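Anelham keypad door in the flooded mill - stuck

bonditz_fan
OK so I've been in the flooded mill for two evenings and I cannot get the keypad door to open. The note in the foreman's office says 2152, I type 2152, it buzzes at me. Is the note a fake or is this a bug? PC, latest patch, normal difficulty.

ostia_runner
The note's fine, you need the power on first! Go back down to the pump room, throw the breaker behind the shelving, then come up and try again. It buzzes for any code if the breaker is off.

narendra_k
Breaker isn't it, sorry. I opened that door on my first run and never touched the pump room. The code changes after you talk to Pathak on the barge. If you've talked to him it's 1129, and the note never updates (terrible design, I lost an hour to it).

ostia_runner
I talked to Pathak and 2152 worked for me, so I don't buy that.

narendra_k
Did you talk to him before or after the October patch? Because they moved a bunch of that stuff around.

ostia_runner
...before. Fine. I still say do the breaker, there are 8 shotgun shells down there and you'll want them.
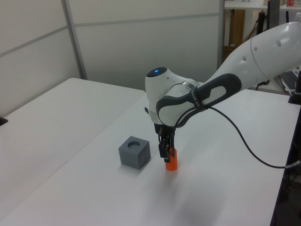 vandana_t
The door after that one is worse, just so you're warned. You get the maintenance drone and have to steer it over to the fuse box, and everybody tries to rush it with the stick pushed all the way. Don't! Go slow and watch the light on top. It's a little blue one, same idea as on the white arm in my pic, right in the middle of the round dark cap - and when the drone's light goes from blue to orange you've got maybe a second before it drops the fuse and you start over. I failed it so many times before I noticed.

bonditz_fan
1129 WORKED, thank you narendra!! And I did go get the shells, so everybody wins. Is there a save point before the drone thing?

vandana_t
Yep, the radio on the landing. Use it.

narendra_k
Also lock your frame rate to 60 for the drone part. Over that it drifts left on my machine.

ostia_runner
Mine drifts left at any frame rate lol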